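Search tickets, parts, people... Go
Ticket 3309: wrist camera drops out, arm cell, bench 2
Status: open (closed once, reopened)
Reading time: 4 min

Opened after the arm at bench 2 stopped in the middle of a run with a camera timeout. The Babalola supervisor software logged it as "wrist stream lost," waited out its retry, and parked the arm. Power stayed on at the controller the whole time. The gripper still opened and closed from the pendant, so I don't buy the first theory on this ticket, which was a bad tool flange.

Reported symptom: picture from the wrist freezes, then goes away, then comes back by itself or after a restart of the supervisor. The restart gets the credit either way. I'd like to see one case where somebody sat on their hands for a few minutes before restarting, and the log doesn't have one.

Step 1. Checked error history. There are 12 timeouts since the cell was moved to this bench in April. Before the move, none. The earlier notes blame the Presstead driver update, but the update went in a good while before the move and the cell ran fine on it. I rolled it back anyway to shut down that line of argument. Timeout came back the same afternoon. Driver put forward again.

Step 2. Reseated the camera plug at the wrist and at the host. No change. Someone had already written "reseated, fixed" in this ticket twice, and I'm leaving those entries where they are.

Step 3. Jogged the arm slowly over the bench with the stream up, looking for a spot where the table itself could be a problem. Stopped over the grommet with the fingers pointing at the cover.
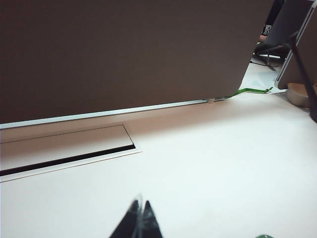 Stop A, wrist view: grommet cover at left, green cable coming out from under the brown panel.

The theory from the Ukelside support desk was that a cable gets pinched between the panel and the table when the bench is bumped. I lifted and moved the green cable by hand with the stream running. Nothing happened. I did it again with the arm moving. Still nothing. That proves less than it sounds like, as I haven't traced the far end of that cable and the drawing for this bench doesn't show it. Please don't close the ticket on "cable rerouted." It was closed on that once.

Step 4. Swapped the host-side port. Ran the Perkalel test routine, which is the one with the long reach and the wrist roll at the end. Got 142 clean cycles and then a timeout on the next one. Whoever wrote that the port swap "appears to resolve" this probably quit before then. The routine needs to run overnight before it counts for anything.

Step 5. Went through the arm's own cable loop. My money is here, for what that's worth. The loop was re-tied when the cell was moved, and the tie points in the setup sheet are from the old bench, where the base faced the other way. Ran the arm out over the open part of the table and watched how the loop hangs from the side. It's easier to judge from the shadow than by sticking your head in there. 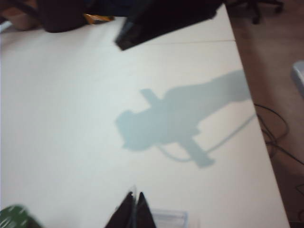 Stop B: shadow of arm and gripper on the table, cable loop showing as the thin curve underneath.

The slack at stop B looks fine to me. That is one pose, and the timeouts in the log bunch up near the end of the wrist roll, so a good-looking loop at stop B doesn't clear it. Marked the cable jacket with tape at the last tie and will compare after a full run.

Not done yet:
- Overnight Perkalel run, supervisor auto-restart turned off.
- Swap the wrist camera cable for the spare. The spare is untested, so test it on the desk first or we will be chasing two faults.
- Rewrite the tie points in the setup sheet for the present base direction.
- Log the joint angles at each timeout. The supervisor can do this and it was never switched on.

Reply from Ukelside support, pasted in: "Recommend replacing camera module." No reasoning attached. The camera ran for hours on the desk with a short cable and didn't drop a picture, so I'm not ordering one until the cable has been swapped. If the fault stays after that I'll take it back and order the module.

Update, 4:40 p.m.: turned on joint logging, auto-restart is off. Bench 2 stays out of the schedule until the run is finished. Please don't restart the supervisor if you find it parked. Write down the time and leave it.

Get ticket digests by email. Enter your address to subscribe.
This site uses cookies to keep you signed in. Accept / Manage settings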